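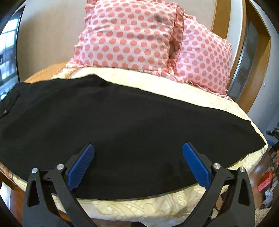

Fourteen of us did the folding at Eklund when I started. Shirts, trousers, guest robes, 300 pieces on a slow morning. Now the folding line takes the flat stuff and two people stand at the end of it, feeding and clearing. Same wage. More noise.

I'm not against the machines. My wrists are better, I'll say that to anyone. But management keep telling us the job got easier and I want to argue with that word. Jennylyn Quiambao used to teach new starters how to find the seam of a black shirt by feel, in bad light, before it went anywhere near a press. Where does that go? There is no slot for it on the new rota. She clears jams.

And the talk. You could talk over folding. Maj-Britt Vik ran half the union from that table — now its ear defenders and a screen with a target on it, 900 by two o'clock.

Wambridge are getting theirs in November. So ask before it's bolted down. Who sets the target, who gets trained to mend it, who gets the saved hours. We didnt ask until after, and the answer by then was that it had all been agreed.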